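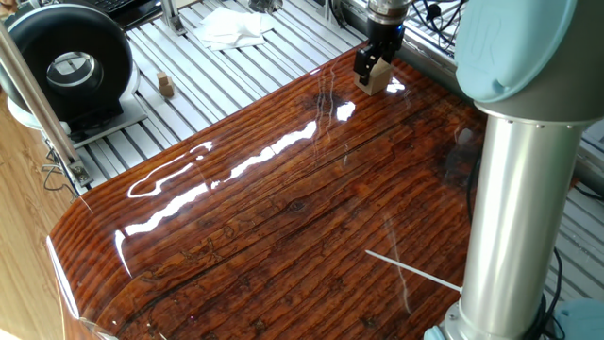

Preben Kárason writes that the instructions in the last issue for cleaning oiled tops should not be applied to resin-coated ones, and that a reader who follows them on a glossy board will be left with a gray film in every groove. He is correct. The April notes dealt with oil and wax only. The notes below deal with thick clear coats over softwood and hardwood boards with an open or uneven grain.

Bamemthorpe Workshop Bulletin
Surfaces and Finishes: Care of High-Gloss Boards
18 February 2021

1. The surface

A high-gloss board is a piece of wood under a continuous film. The film may be an epoxy, a polyester or a built-up lacquer, and the three are hard to tell apart by eye once cured. For daily care the difference is small. For repair it matters, and the finish should be identified from the shop record before anything is mixed. A fresh coat over an unknown old one may wrinkle or fail to bond.

The board treated in this item has a deep reddish-brown color with strong lengthwise grain, dark knots, a long dark crack near the center and a rounded edge. Each of these takes the coat differently. Flat areas hold an even film. Over raised grain the film is thinner on the ridges and thicker in the grooves, and wear shows on the ridges first. At a rounded edge the liquid coat tends to run off before it sets, so the edge usually needs an additional pass.

2. Routine cleaning

Remove dust with a soft dry brush, working along the grain. A cloth used first will drag grit across the ridges. After brushing, wipe with a cotton or microfiber cloth dampened with water and one drop of neutral dish soap. Wipe again with plain water, then dry. Do not use paper towels; the fiber is coarse enough to haze a polished coat within a few months of regular use.

Ammonia cleaners, alcohol above the strength of ordinary hand gel, and any product containing silicone should be kept away from the board. Silicone does no visible harm at the time. It remains in fine scratches and causes small craters when the board is next recoated, and removing it takes longer than the recoat.

Fingerprints near the edge come off with breath and a dry cloth.

3. Inspection

Inspect by reflected light. Place one lamp low at the far side of the board and look along the surface toward it. The glare forms a streak, and any dent, dust nib or scratch shows as a break in the outline of the streak. Move the lamp, not the board. Overhead room lighting alone is not adequate and will hide a worn area completely.

Kwok-wai Yip records defects on a paper outline of the board at quarter scale, with the knots drawn in as landmarks. Knots do not move, and a defect noted as "two fingers below the large knot" can be found again the following year. The bulletin recommends this method. A grid taped to the surface was tried earlier and left adhesive marks.

Points to check, in order:
edges and corners, for chips
ridges of the grain, for dull spots
around each knot, for fine circular cracks
along any open crack, for lifting or a white line under the film
any carved or engraved lettering, for trapped cleaner

A white line beside a crack indicates that the film has separated from the wood. It is not dirt and will not wipe off.
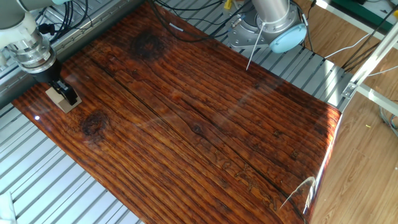

Should a crack in the wood be filled before the board is recoated?
It depends on whether the crack is open at the surface. Run a fingernail across it. If the nail passes without catching, the existing coat bridges the crack and nothing needs filling. If the nail catches, clean the crack with a dry brush, fill it with clear resin in thin layers, and let each layer set before adding the next.

4. Recoating

Recoat only when dull areas no longer respond to polish. Most boards handled with reasonable care go several years between coats.

Support the board so that air reaches the underside. A slatted table is suitable, provided the slats are level with one another and free of old drips. A closed bench top is less suitable - the two faces of the board then dry at different rates and a wide board can cup.

Sand the old coat wet with 300 grit, along the grain, using a soft pad that follows the grooves. The aim is an even matte surface with no shiny spots. Shiny spots left in the grooves are the usual cause of peeling. Do not sand through to the wood on the ridges; if color appears on the paper, stop.

Wash, dry, and wait overnight. Mix the resin by weight. For the board in question Hsiu-ying Ko calculated a batch of 649 grams including the edge pass, with little left in the cup. Pour along the center, spread toward the edges with a plastic spreader, and leave it. Working the surface after the first few minutes introduces more defects than it removes.

Cure time is 168 hours at normal room temperature before any load is placed on the board. It will feel hard well before then. Light wooden items such as blocks may stand on it after the full period without a mat. Metal feet, ceramics and anything with rubber pads should have felt underneath for the first season, as rubber can stain a young coat.

5. Lettering

Shallow carved characters fill up a little with every coat and lose definition. Two coats are generally tolerable. Before a third, the resin in the characters should be cut back with a small scraper, or the lettering masked with liquid latex and left at its existing thickness. Horațiu Hodoroagă prefers masking. Scraping gives a cleaner edge but requires a steady hand, and a slip into the surrounding grain cannot be polished out.

Do not attempt to restore faint lettering with paint. Pigment creeps along the grain under the film.

6. Storage

Store flat, face up, under a cotton sheet. Plastic film should not touch the coat. Boards stored on edge need support at three points along the length. Keep out of direct sun; reddish tones shift toward orange over time, and the change is uneven where an object has been left standing.

Correction to the previous issue: the table of oils on page 13 listed drying times in hours. The column should have been headed days. Tin-yau Hung pointed this out, and the sheet on the shop door has been replaced.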